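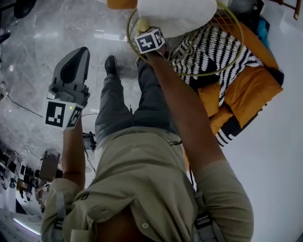
Gold wire, a patterned cushion and a white puffy piece, next to the orange chair.

Soft Toys, Cushions and Wire Baskets: Frequently Asked Questions
Last updated Mar 28, 2021

These are the questions we get most often at Colidberg about keeping plush toys and small cushions in open wire baskets. If you bought a Grata basket from us, the answers on sizes and returns apply to you. The rest should work with any basket of the same sort.

What can I keep in a wire basket?

Plush toys, small pillows, throws, hats and scarves all do well. Building bricks, crayons, doll shoes and puzzle pieces fall through the mesh. If you want to keep small things with the soft ones, put them in a cloth bag first and set the bag at the bottom.

Which size do I need?

The small Grata is 40 cm across and the large one is 110 cm around the rim stand, including the feet. The small size suits one child's plush toys or two seat cushions. Sofa cushions need the large one. Measure your widest cushion before ordering and compare it with the opening, as the rim is a little narrower than the middle.

What order should things go in?

Flat cushions first, standing on edge against the side. Rounder pillows go in the center. Plush toys go on top, where a child can reach them without pulling everything else out. If a toy is used every day, leave it on the chair.

Will the wire snag the fabric?

It can. Loose knits, long fringe and loops catch most easily at the welds. Lower these pieces in slowly and lift them straight up. If something does catch, don't tug. Hold the basket still, push the fabric back toward the wire and work the loop free with your fingers. A pulled thread can usually be drawn to the back of the cloth with a crochet hook.

Should I line the basket?

A liner is a good idea for knitted toys and for anything with buttons or hard eyes. A cotton pillowcase folded over the rim will do. We also sell a fitted liner, made by Adov, in white and in oatmeal. It ties on at four points and goes in the wash at 40 degrees. 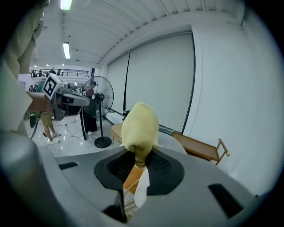 Kalinowski

How do I pick up fuzzy toys without pulling the pile?

Take hold of the body, not an ear or a tail, and use a loose grip. Fuzzy fabric gets flat spots if it is squeezed in the same place every day. Brush flat spots up with a soft, dry brush, working against the pile and then with it.

How do I dry plush toys after washing?

Press the water out in a towel, reshape the toy by hand and lay it on a rack. A standing fan on low speed helps – set it a few feet away and turn the toy over every hour or so. Skip the tumble dryer for anything with foam filling. Don't put a toy back in the basket until the middle feels dry when you press it.

Can cushions be washed whole?

Check the label. Most of our patterned covers zip off and can be washed inside out. Inner pads are spot clean only.

How do I clean the basket?

Wipe it with a damp cloth and dry it right away. For dust in the corners of the mesh, use an old toothbrush. Don't use metal polish on a gold finish, as it can take the color off.

Does the basket scratch floors?

The large one has felt pads. The small one does not, so add your own or stand it on a rug. Lift the basket to move it. Keep it out of walkways, and keep fan and lamp cords away from its feet.

How much weight will it hold?

The large Grata is tested with 215 cushion fills' worth of use, meaning filled and emptied 215 times. We don't give a weight limit for either size. They are meant for soft goods only, and children should not sit or climb in them.

The ring at the top has bent. Can I fix it?

A slight bend can be pressed back by hand. Hold the ring on both sides of the bend and ease it out a bit at a time. If a weld has opened, stop using the basket and write to us.

Can I return a basket?

Yes, unused and in its box. Pieces that arrive bent are replaced – keep the packaging until you hear from us. Liners can be returned only if they have not been washed.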